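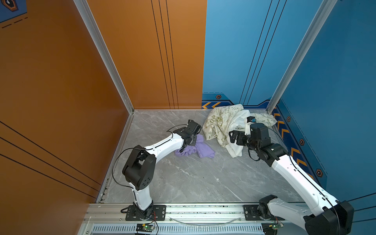

What is the Plalstead Open Day?
An annual public demonstration of cloth-handling robots, held in the town of Plalstead and organized by the Sillico workshop.

Plalstead Open Day

The Plalstead Open Day was first held in September 2023 and drew 1,009 visitors, many of whom had come for the parking. Its main attraction is Lama, a pair of robot arms on a rail inside an orange and blue enclosure, which work on crumpled cloth in front of the public. Sessions last 6 minutes, a length set by Blandine Besson after watching the first audience.

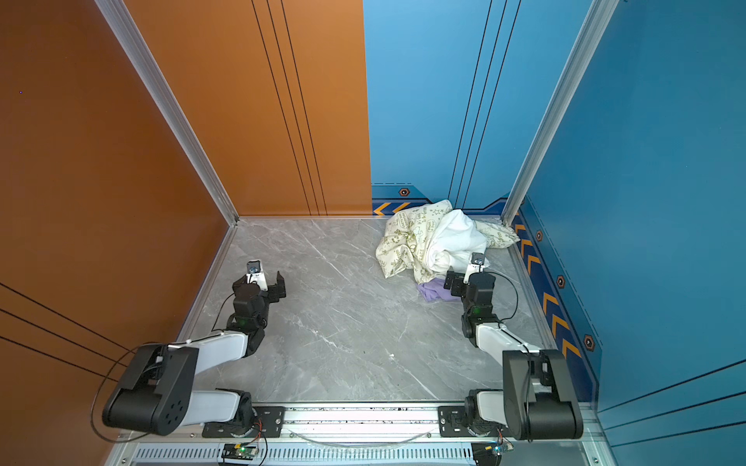
Besson, who founded the demonstration, describes cloth as "the rudest material there is." It has no fixed shape, and a fold can hide the edge a gripper needs. Visitors tend to offer advice through the panels, to which Lama does not respond.

The Wanigasekara Hall has hosted the event since its second year, when it moved to February and gained three rows of chairs. Two of them face the enclosure.

See also: Robotic manipulation; Laundry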